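Home | Courses | Readings | Office hours | Contact

Category: Law and Society, Handouts

Handout 8: Detention and the Question of Identity
Prepared by Tomoyo Kubo 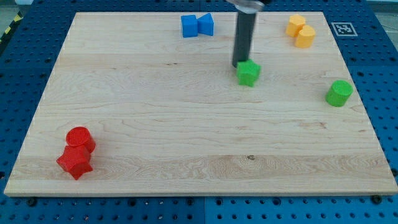
Fig. 1. Wooden board on a blue perforated table.

Today we look at what an officer must know before a person can be held, and who has to prove it. Please read the Drernen file before the seminar. It has 13 pages and the language is not difficult.

1. Two different questions

Students often mix these two. The first question is whether the officer has a legal ground to stop a person. The second is whether the person who was stopped is the same person named in the order. A stop can be lawful at the beginning and become unlawful later, when the officer receives good proof of identity and does not check it.

2. The burden of proof

In our course we use this working rule: the authority that detains must show the reason for the detention. The detained person may help by giving documents, but silence alone does not prove that the order is for him or her. Compare this with the tax cases from last term, where the burden was placed in another way.

3. Class problem: Ziretti

Mr. Ziretti is a permanent resident of the town of Hamada. A removal order exists for a man with the same family name and the same year of birth. The order has file number 1387. The card which Mr. Ziretti shows to the officer has number 863. The officer says that cards can be false and holds him for eight days. Fingerprints are taken on the first day and compared on the last.

Please prepare short answers:
- At which moment did the officer have enough information to doubt?
- Does the delay with the fingerprints change your answer?
- What remedy would you ask for, and from which court?

4. Words to know

Removal order: a decision that a person must leave the country.
Review of detention: a hearing on whether the holding may continue.
Remedy: what the court can give to the person whose right was broken.

Written answers are due in February. For the next meeting, read the Flandisel decision, part two only.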